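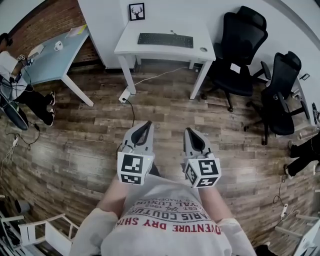
BROTBRIDGE, March

How do you teach a robot to pick up a cup? You could write out every tiny move as computer code, but that takes a very long time. Capucine Boyer and Tekle Tufa are testing another way. People do the job first, and the robot learns from them.

A person holds a gripper in each hand. Every gripper has a cube on it with black-and-white squares. Cameras use the squares to work out where the gripper is and which way it is turned.

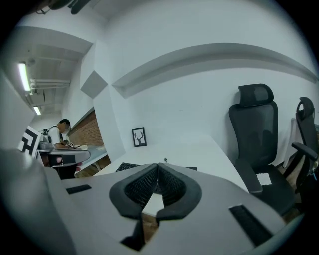 Learning from people takes a lot of tries. The team recorded 382 of them for one job, and then 985 for a harder one. Each try is saved as video along with the path the gripper took. A camera on the gripper sees its two black fingers close up, plus whatever is past them, like a keyboard on a desk. A computer program studies all of this and looks for patterns.

The robot then tried the harder job in seven new rooms. It managed in all but three. Tufa wants to try smaller cups next.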